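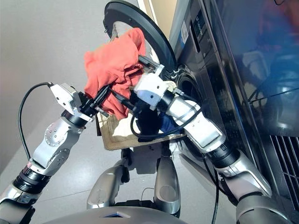
4/16/20

My nephew's robotics club has spent $3,379 to do laundry, and I have been asked to be impressed.

I'm not quite there. I signed on as a mentor in January on the understanding that we'd be doing line followers and maybe a maze. Then Trinity Thibodeaux, who runs the club, picked the household chores category at Osatska, and every conversation since has been about shirts. The rules sound easy. Clothes go from a basket into a front loader, the door gets shut, and you have 40 minutes. You lose points for anything on the floor. You lose more if a human touches the machine.

My complaint is with how people talk about it. Ezekiel Ostrowski wrote on the club page that the robot "understands laundry." It does not. It has been shown a lot of examples of arms moving cloth toward a hole, and it makes moves that resemble them. Give it a red shirt on top of a navy one and it has to pick where to grab, and I have yet to hear anyone on the team explain how it picks. Tobias says that's what the training is for. I asked him how it knows when the basket is empty and he said they were working on that.

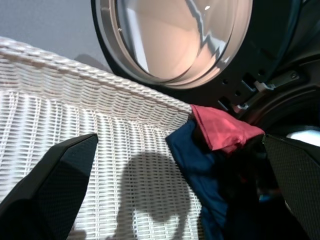 The basket is my other gripe. A woven rim gives a fingertip plenty to catch on, and sleeves like to hang over the side where they're half in shadow. I wanted a smooth plastic tub. Hazel Ruiz-Ortega pointed out that the judges bring their own basket, so practicing on an easy one would be cheating ourselves. Fine. She's right, and she is also the only one keeping a log I can read.

The club wants 3,000 practice grabs before they enter. I'd settle for 2 full loads in a row with the door closed at the end, written down by somebody other than Ezekiel. If they get that I'll say so on this blog, and I'll take back what I said about the maze.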